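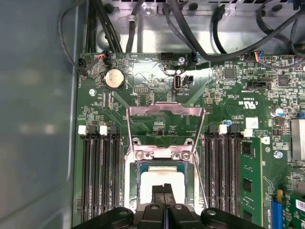
A spoon with no paperwork

I bought a spoon in June. It is a carved wooden ladle, long as my forearm, with a face on the handle that looks as if it has just been told the price of parking. The seller at the Havville flea market had it in a box with curtain rings and a fondue fork, and he described it as "tribal, very old," which are the three words that should make any collector put her wallet back in her bag. I paid 37 dollars.

My weakness is objects that have been used. The bowl of this one is worn down on the left side, so somebody right-handed scraped it against the bottom of a pot for years, or somebody clever did it with sandpaper in an afternoon. I have been fooled both ways. The stool in my hallway, which I defended at dinner parties for ages, has a machine-cut screw in it that I found last October while looking for a dropped earring.

So on 25th June I took the ladle to Svitlana Derkach, who deals in carvings out of two rooms over the bakery in Furden and has never once told me what I wanted to hear. She smelled it. She always smells things first. Then she turned it over, ran her thumbnail along the back of the neck and said the patina was good but the face was a later idea. In her view the ladle started life plain, and someone added the face when visitors began paying more for faces.

I found this oddly cheering. Kumaresan Suvarna, who I email whenever I need to be disagreed with at length, did not. He wrote back three paragraphs on how carvers have always worked for buyers, chiefs included, and asked why a face made for a tourist should count for less than one made for a wedding. He also wanted to know if the ears were pierced. They are, a little. He has gone quiet since, and I suspect him of reading.

What I can't get is a place. The only clue is a paper label on the back with "Sumampouw" written on it in brown ink. I take that for a previous owner's name, though Svitlana thinks it could be a dealer's. Whoever it was had lovely handwriting and no interest in telling me what country we were in.

If anyone reading has the old Brilau auction catalogs, the ones with the gray covers, would you look under household items for a ladle with pierced ears? I have two of them and it isn't in either. Meanwhile it hangs in the kitchen, next to the colander. I haven't oiled it, so please stop writing to me about oil.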